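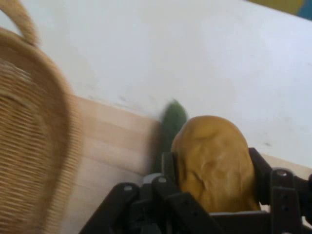 From: Suqin Bai
To: Andlow Foragers and Hedgerow list
Date: Sep 10, 2024
Subject: Re: [Andlow] Damsons on the old railway path?

> Hello all, we moved to Handusthorpe in June and keep walking past
> what I think are damsons along the old railway path, past the second
> bridge. Small, dark blue, a bit oval, with a bloom on them. I tried
> one and it nearly turned my face inside out. Are they damsons or
> sloes, and are they ready? Also, is there anything to do with them
> that isn't jam? My other half can't stand jam.
> Lefèvre (new member)

Hello Lefèvre, and welcome!

Oh, you have found the good trees! Those are damsons, or at any rate the ones past the second bridge are. There are sloes mixed in further along, near the gate, and the easy way to tell is to look at the twigs. Blackthorn has proper long thorns that go straight through a glove, and sloes are round and more like a big blueberry in size. Damsons are oval, and the branches are much kinder to you.

As for ready, I'd give them another week. They should have a little give when you squeeze them and come away with hardly a tug. Mine at home are always later than the path ones (north-facing wall, my own silly fault for planting there) and I won't touch them for a while yet.

Now, things that aren't jam! I get quite carried away on this subject so stop reading whenever you like.

Damson cheese, first of all. It's stiff enough to slice and lovely with a bit of Lancashire. Cook the fruit with a splash of water until it collapses, push it through a sieve, weigh the pulp and add the same weight of sugar, then stir and stir until a spoon leaves a clean line across the bottom of the pan. Wear long sleeves, it spits.

Pickled damsons. Prick them, pour over hot spiced vinegar and sugar, strain it off and reheat it the next day, and do that 3 times in all. Keep them until Christmas if you can bear to. I use cinnamon and a few cloves and leave out the allspice.

Damson gin, obviously. Freeze the fruit first and it splits by itself, so no pricking.

And they freeze whole beautifully, stones and all. I had some 70 bags' worth of good intentions last year and then the freezer was full of bread.

Does anyone still have the Omach stoner that used to go round the list? I'd love a turn with it before the end of the month, and can collect from anywhere in Andlow.

Happy picking, and do tell us how you get on!

Suqin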